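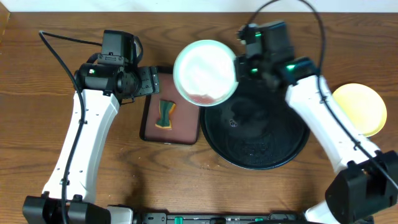 Small Kitchen Things and Where They Live
Project report, second term, Tasitthorpe

1. Why I chose this subject

In a shared kitchen there is always a discussion about the table. One person has cooked, another person wants to eat, and between them there are a pan, a board, a bowl and a sponge. I wanted to study how such things are put on a table and how they are cleared from it. My report is limited to four objects: a cutting board, a large round pan, a white bowl and a small sponge with a green scrubbing side.

2. Method

The table is of wood and one long side is near a white wall. I kept the same starting order in all trials. The board is a little left of the middle, the pan is to the right of it, and the sponge lies on the board. The bowl begins in the pan and must be lifted out before the pan can be cleaned.

I made 12 trials of clearing on 2 days. In the first half of the trials the sponge was moved first. In the second half the bowl was moved first. I wrote down every time when an object was put somewhere only for a short moment and then had to be moved again. In my notes I call this a "double move". In total I have 204 lines of notes, but many of them are very short.

3. Results

When the sponge was moved first, there was usually no good place for it. It went to the bare wood, and later the same spot was needed for the bowl. When the bowl was moved first, the sponge could stay on the board until the end and double moves were less frequent. I had expected the contrary, because the sponge is the smallest thing and seems the easiest to begin with.

The pan was the most difficult object. It takes so much of the table that all other things are arranged according to it. In two trials I changed the places of the pan and the board. This was worse, and I did not continue with it.

4. Problems

My first notes, from October, could not be used. At that time I had a smaller pan, a Murnico, and I did not measure its distance from the board. Also I did not decide before the trials what "cleared" means. Now I use this rule: the table is cleared when only the board remains on it and the board has been wiped.

5. What I would do next

I would like to repeat the trials with a table which stands free from the wall, so that it is possible to reach from both sides. It would be useful also to add a lid, as a lid needs a place of its own and is seldom planned for. The drying rack was left out of this work completely.

Handed in 5/27/19

Gukance Student Projects, Mansilla Building, Tasitthorpe | Contact | Back to top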